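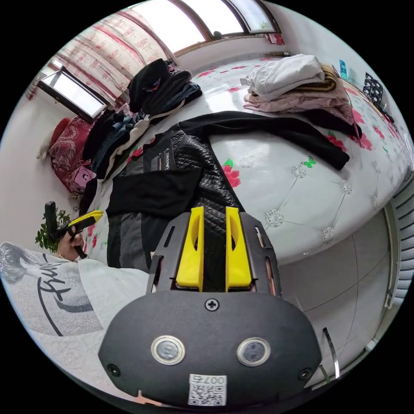
Visula: nombres de color en español

Ficha de datos y LÉEME, versión del 15 de enero de 2026

Qué contiene

Visula recoge nombres de color escritos por hablantes de español delante de una muestra en pantalla. Son 400 muestras planas, sin textura ni brillo, y 533 participantes que terminaron el cuestionario completo. Quien lo dejó a medias no está en el archivo principal; sus respuestas van aparte, en parciales.csv, y conviene no mezclarlas sin pensarlo dos veces.

Cada participante vio 100 muestras elegidas al azar y escribió lo que quiso en un campo libre. No había lista desplegable. De ahí que aparezcan «verde botella», «verde botella oscuro», «verde votella» y «el del uniforme de mi colegio» para tonos que en una tabla comercial tendrían el mismo nombre.

Qué no contiene

No hay nada sobre emociones. Nos lo piden a menudo y la respuesta sigue siendo la misma: no preguntamos si el azul calma ni si el rojo abre el apetito, y dudamos bastante de que un cuestionario en línea sirva para averiguarlo. Si alguien deduce el estado de ánimo de un participante porque escribió «gris triste», lo hace por su cuenta.

Tampoco hay colores favoritos. La primera versión de Cliltdale, la herramienta de recogida, incluía esa pregunta al final y la quitamos en febrero, antes de abrir la encuesta al público. En las pruebas ganaba el azul, como en casi todas las encuestas de este tipo, y no vimos qué añadía.

Archivos

respuestas.csv: una fila por respuesta, con el texto tal como se escribió.
normalizado.csv: lo mismo, con ortografía corregida y minúsculas.
muestras.csv: identificador y valores sRGB de cada muestra.
parciales.csv: cuestionarios sin terminar.
gallardo.txt: reglas de normalización, en el orden en que se aplican.

Columnas de respuestas.csv

id_part: identificador anónimo, sin relación con el orden de llegada.
id_muestra: enlaza con muestras.csv.
texto: respuesta literal, en UTF-8.
ms: tiempo hasta la primera tecla, en milisegundos.
pais: declarado por el participante y no verificado.

Normalización

Las reglas Gallardo corrigen erratas, unifican «marrón» y «marron», y poco más. No convierten «café» en «marrón» ni «celeste» en «azul claro». Una versión anterior lo hacía y el resultado quedaba muy ordenado — sospechosamente ordenado, de hecho —, porque borraba justo las diferencias entre países que a mucha gente le interesan. Quien necesite categorías más gruesas tendrá que construirlas y decir cómo.

Limitaciones

La principal es la pantalla. Los valores de muestras.csv son los que enviamos, y lo que cada persona vio depende de su monitor, del brillo, del filtro nocturno y de la luz de la habitación. Pedimos desactivar el filtro; no hay forma de saber quién hizo caso.

No se aplicó ninguna prueba de daltonismo. Hay una casilla voluntaria que marcaron unas 100 personas con la opción «no lo sé», un dato que no sabemos interpretar y que por eso no publicamos como columna.

La columna ms mide también distracciones, teclados lentos y llamadas de teléfono. No la usaríamos para hablar de dificultad cognitiva.

Usos desaconsejados

Elegir la paleta de una marca. Veruvell, el paquete de gráficos que acompaña a los datos, dibuja unos mapas de nombres muy vistosos, y ya hemos visto capturas en presentaciones comerciales como prueba de que un tono «transmite confianza». Los mapas indican qué palabra escribió más gente. Nada más.

Licencia y errores

Datos bajo CC BY 4.0; código de Veruvell bajo MIT. Los errores se comunican en el gestor de incidencias, indicando archivo e identificador de muestra. Las propuestas para fusionar «lila» y «morado» se cierran sin respuesta.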